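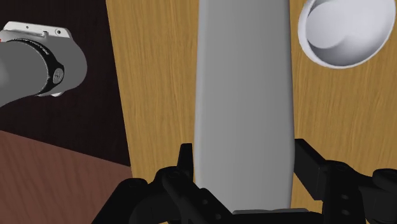

Start with the kitchen table, one reader wrote to us after our last piece on family meals, and let everything else in the house wait its turn. We liked that so much we pinned it to the office wall, and it sent us off to find out why eating together at home is having such a good year.

The supper club is a large part of it. Sokance, which began as two neighbours swapping soup on a Thursday, now has 72 households on its list, and they're wonderfully relaxed about it all. You sign up, you get paired with people a few streets away, and one of you cooks. There's no theme and no dress code (slippers are welcome!), and pudding is entirely up to the host. 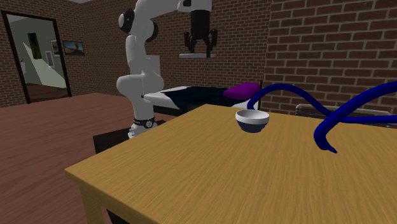 What gets cooked is mostly plain, and all the better for it. Lentils with a lot of lemon. Baked potatoes. A big rice dish that somebody's aunt used to make, written out on the back of an envelope and passed along until the corners went soft. The night we joined in, our hosts had bought their bread from Kılıçarslan, the bakery by the bus station, and we ate 5 rolls between us before the stew was even on the table - I regret nothing.

Money comes up, of course. Members put £2 each into a jar towards the shopping, and at Jilutow, a similar club across the river, guests bring a vegetable instead. One host told us she'd been handed leeks at the door all winter and had become very, very good at leek tart.

Sokance is planning a long lunch in March with room for 60, and the waiting list is already open. We've put our names down, and offered to bring the leeks.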